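An open Sunday at Nondelum

I had been trying to get inside Nondelum since last winter, and on Sun 12 February the doors were finally open to anyone who signed up. I took the early bus, got there before the coffee did, and had the best morning I've had in ages.

The lab takes up one floor behind the Terkik warehouse. Crisanto Fajardo met our group at the stairs and walked us straight past the posters to the recording booths, which was exactly what I wanted. Plenty of places will show you a finished robot waving. At Nondelum they let you watch the slow part, where a person steers the hands through a small household job again and again so a learning system has something to learn from.

Each run is called an episode. The goal for this job is 713 episodes, and a good day gets them 66. I did the math on the way home and it is a lot of days of one bottle and one bin!

The job that morning: get the lid up, pick up the little white bottle, put it in the container. That's all of it, and I could have watched until lunch. 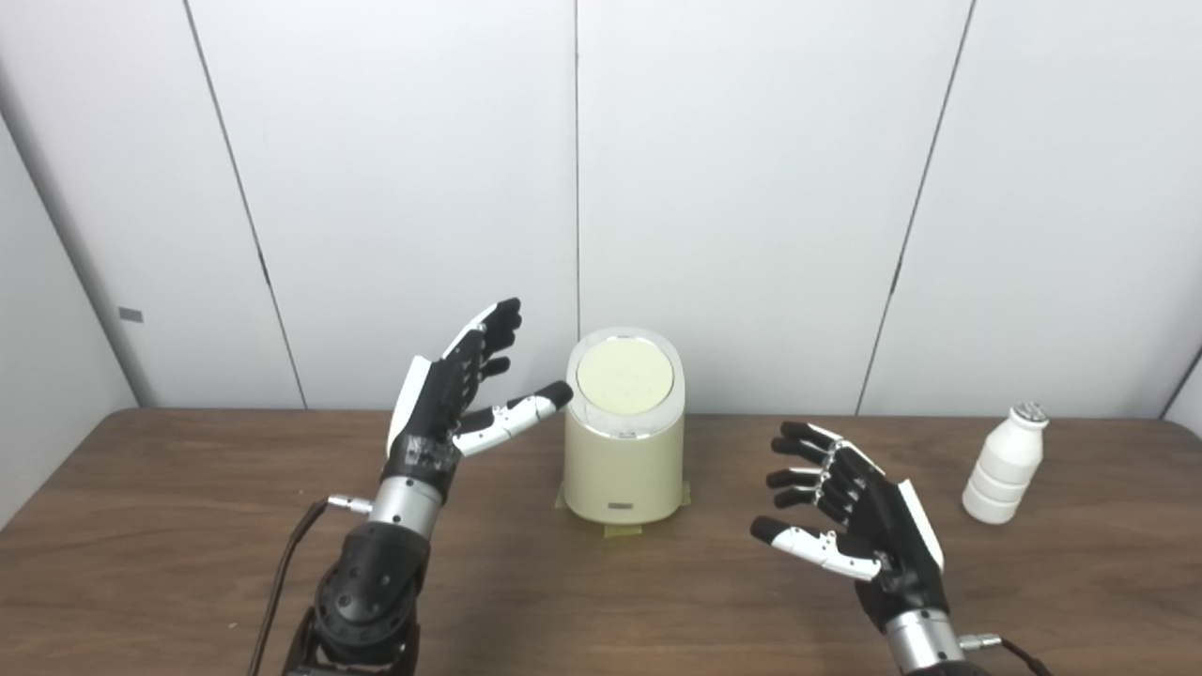 Lid closed, bottle still out on the right side of the table.

Daiane Teixeira was steering. She has been doing this for two years and talks the whole time she works, which I loved. I asked about the tape around the foot of the container and she said an early version of the setup had nothing there, and one bump from a thumb would send the thing sliding and spoil the run. (She also has strong feelings about which tape. I wrote the brand down and lost the note.)

What surprised me most is that they keep plenty of the clumsy runs. If a finger catches and the operator recovers, that goes in a separate folder with a tag, and Crisanto thinks those may be worth more than the smooth ones. A system that has only seen perfect grabs doesn't know what to do after a bad one. Runs where the bottle ends up on the floor get tagged too, but they go somewhere else, and I didn't quite follow where.

The drop into the container looks easy until you see it up close. The opening isn't much to aim for with a whole hand of black fingers around the bottle, and the lid stands right behind it.

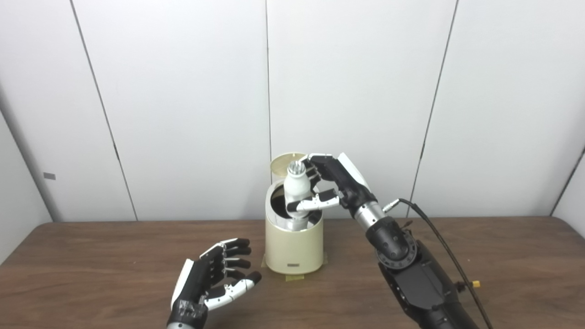

Trying it ourselves

Visitors got a turn on the practice rig, called Bomis, with foam blocks. I managed one block in my whole 30 seconds and felt like a champion. The kid after me got four. My tip: move your wrist first and leave your fingers alone until you're nearly there.

Getting there

The 200 bus stops across the road. Sign up early, as the groups are small, and ask for the booths first. The snack table is by the Tekin room on the way out, and the cheese bread goes fast.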